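The Map of Trurarlow

The consultants from Nedell told us that the town was a graph. They said it kindly, the way you would tell someone they had a heart murmur. Every resident of Trurarlow was a dot and every acquaintance a line, and if you collected enough dots and lines you could see who held the place together and who could be moved to the far side of the ring road without anyone minding.

I was hired to check the lines. The software was called Ferkari, and it had drawn 500 of them for my street alone, which struck me as generous. I had lived there since I was a child and could not have named half the people I was supposed to be close to. Ferkari had me down as a strong tie to the man at the launderette, on the grounds that we were in the same place for an hour every week. We had never spoken. I watched my shirts and he watched his.
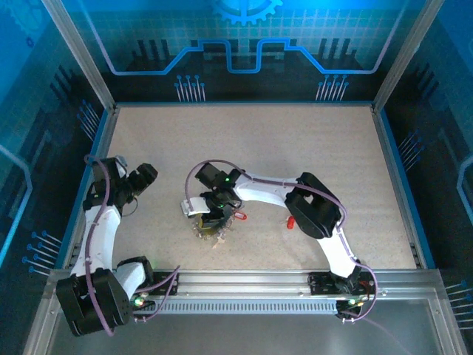
My supervisor did not like the word wrong. She preferred noisy. A line might be noisy, she said, but the shape would be right, and the shape was what the council was paying for. I had my doubts about shapes. You can put two arms side by side, one lowered over a little cluster of objects and the other holding nothing, and a program like Ferkari will call them neighbours and give them a line as thick as your thumb. It would have done the same for my parents, who shared a house for most of their lives and very little else.

So I went and knocked on doors. I had 200 lines on my sheet by the end of September and I asked the same thing at each end: do you know this person? People were surprisingly cross about it. A woman at the top of the hill said she knew her neighbour perfectly well and would thank me not to mention him again. Ferkari had no way of storing that, so I put a tick. 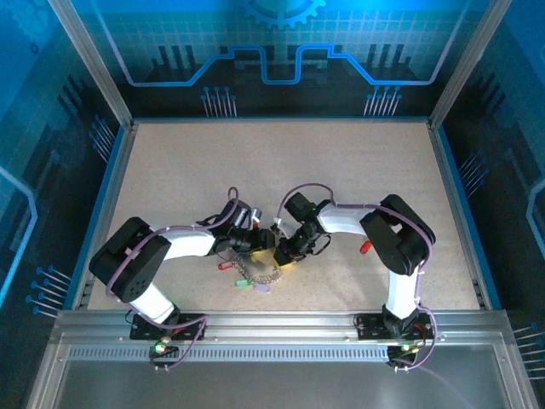
The ticks went back to the office at four every afternoon and were fed to the model, and each morning the map was a little surer of itself. By then it had found what Nedell called the hinge. The hinge was one dot near the middle with lines running out to every part of the town. Take it away, the report said, and Trurarlow would fall into five pieces. The dot had no age and no job, only a name: Zulu.

The council was delighted. They wanted Zulu on the planning board. Somebody suggested a plaque. 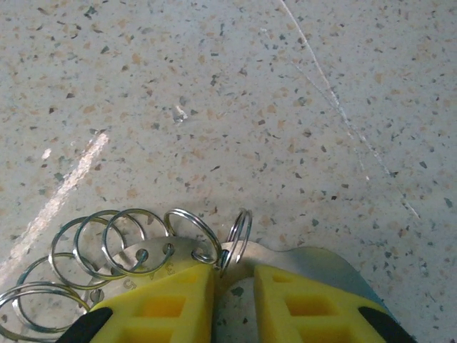 Who was Zulu? The dog from the corner shop, a brown animal with a bad hip, registered years ago for a loyalty card by an owner who wanted the free biscuits.

I wrote this down on a plain sheet of paper and gave it to my supervisor. She read it twice. Then she asked whether the lines themselves were accurate, and I had to admit that they were the best on the map. Everyone I had visited knew the dog. The woman on the hill knew the dog. The man from the launderette, when I finally spoke to him, talked about the dog for ten minutes and then asked me my name.

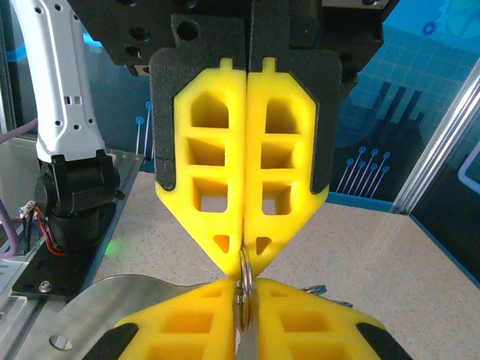

She put the paper in a drawer – not hidden, only filed – and the report went to print with the hinge in it. I had expected that. What I had not expected was to be asked to sign the page of checks at the back, and I sat there for some time with the pen, trying to find the line that was false.

The man from the launderette waves now when I come in with my bag. I never told Ferkari. I suppose it would only say it had known all along.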